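Filed under: Manipulation / Bimanual / Methods notes

Mwanaisha Nyanda

1/ Short thread on a result from our group. We've been testing whether a policy that moves soft food should be trained to hit a target gripper width or a target contact load. Task: steamed buns between a plate and a steamer basket, two arms.

2/ The usual setup treats gripper opening as one more position channel. The policy copies whatever width the operator used. With rigid objects the finger contact hides small errors. With dough, 3 mm too narrow leaves a dent and 3 mm too wide drops the bun.

3/ Our variant keeps the arm channels as they were. The gripper channel is relabeled after collection: we take motor current at the fingers, filter it, and train the policy to predict that in place of width. A small inner loop closes until the predicted load is reached.

4/ No new sensors. The current reading was already in the logs and we had been throwing it away. Mattes Heitmann noticed this in April while looking for something else.

5/ Data: 200 teleoperated demonstrations, one operator, both arms recorded throughout. Same demonstrations for both policies. Same network, same seed, same training length. The only difference is the label on one channel per arm.

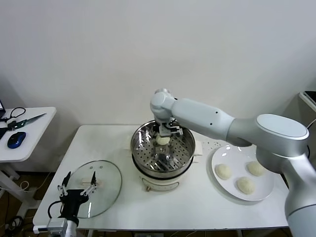

Right arm with a bun just over the perforated floor of the basket, three more on the plate.

6/ The basket is the hard part. The rim limits the approach angle, so the wrist has to come down from above with the fingers already close to the wall. The floor is polished steel and reflects the gripper, which the vision encoder did not like at first.

7/ We tried a matte liner in the basket. It helped the baseline and did almost nothing for the load-labeled policy. My reading is that the baseline was using the image to guess finger width near the floor, and the reflection made that guess worse. I can't prove it from this data.

8/ Result. A trial counts if the bun ends up in the basket, upright, with no finger mark visible after release. Width-labeled policy: 68 percent. Load-labeled policy: higher on every bun batch we tried, with the gap largest on the softest dough. Full table is in the draft, with intervals. I'd sooner you read it there than quote one number from a thread.

9/ Failure modes changed too. The width policy fails by squeezing. The load policy fails by hesitating - it touches, backs off, touches again, and sometimes runs out of time. Tetteh Odoi went through the recordings and labeled each failure by hand, without knowing which policy produced it.

10/ The hesitation comes from filter lag. Shorter window, less hesitation, noisier load signal. We picked a window on a held-out batch and left it alone. There is probably a better filter. We did not search hard.

11/ The lid. Handling it is the other arm's job and it is a separate skill with its own policy. Load labels made no measurable difference there. A rigid handle tolerates a lot of squeeze, so this is what you'd expect, but we report it anyway.

12/ Things we did not test: wet buns, stacked buns, a second operator, a different gripper. The last one matters most. Motor current depends on the gearbox, and friction in ours drifts over a long session. We re-zero before each block. If you skip that, the labels slide and the policy follows them.

13/ Comparison people will ask for: fingertip tactile sensing. Dörte Kohlhase ran a small version on the Carkodik bench last year. Tactile gives you more, especially slip. It also gives you pads to replace. For this task I don't think the extra signal pays for itself. For peeled fruit I think it would.

14/ Relabeling script is 2 files and reads our log format only. Mihret Wolde is writing a converter. If your logs have current per finger motor at the control rate, you can try this on old data without collecting anything. Please tell me if it fails.

15/ Draft goes up once the appendix is done. Corrections welcome, particularly on the filter.

Comments (4)

pk_actuators: What happens on the open command? Current is near zero both for "open" and "closed on nothing."

Mwanaisha Nyanda: Right, so there is a separate open/close flag. It's binary and comes straight from the operator's trigger. Should have put that in 3/.

lowgainloop: We saw the same friction drift on a Trarero hand. Re-zeroing was enough for an hour, then it wasn't.

j_ostrava: Would like to see the hesitation clips next to the current trace.

Related
Sillenar arm calibration notes, part 2
Why we stopped averaging operator data
Mbwambo log format: field list
Reflective surfaces and wrist cameras - a short reading list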